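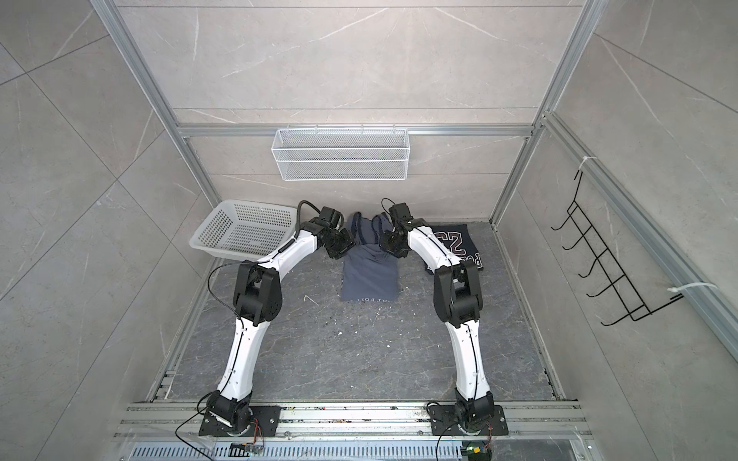
Sigita Mets wrote to me that it must be the motor, because in her experience a joint which goes weak is always a joint which is dying. I thought the same for almost the whole of April, and I was wrong, so I want to write down what happened.

Our cell at Restton folds clothes with two arms. The fault was in the left one. In the middle of a fold the gripper opened by itself, the cloth fell down, and the arm continued its path as if it still held something. There was no alarm and no message on the screen. In the log I found only that the gripper had stopped answering for 530 milliseconds, and then it was back, very polite.

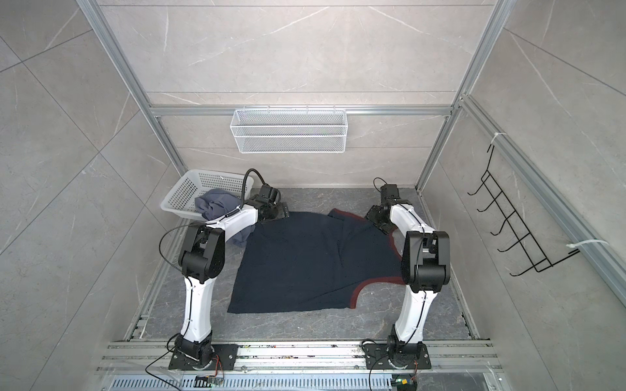

I changed the gripper motor first and it made no difference. Then I ran the same fold 50 times and wrote down every drop. There were 19, and all of them came when the wrist was turned far to the inside. With the wrist straight I could not make the fault at all, even when I pulled at the cable with my hand (power off at the arm first, please).

So it was the cable. One conductor was broken inside the insulation, close to the plug, and it opened only when the cable was bent. From outside it looked like new.

What worries me more is the silence of the controller. A shirt can fall and it is only a shirt, but an arm which loses its gripper should stop and say so. Saulius Eglītis has now changed the program, and these are the steps we follow after any drop:

1. Stop both arms, also the one that did nothing wrong.

2. Save the log before restarting - the restart deletes it.

3. Take the cloth out by hand and move the wrist slowly to both ends while somebody reads the signal. 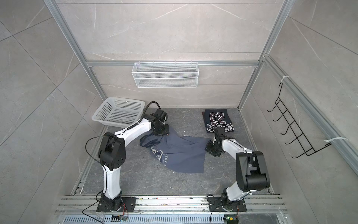

4. If the signal is lost even one time, replace the cable. Do not repair it with tape.

The new cable is in now, with a bigger loop at the wrist. I still have the old one in my drawer and I plan to cut it open when I have a free evening.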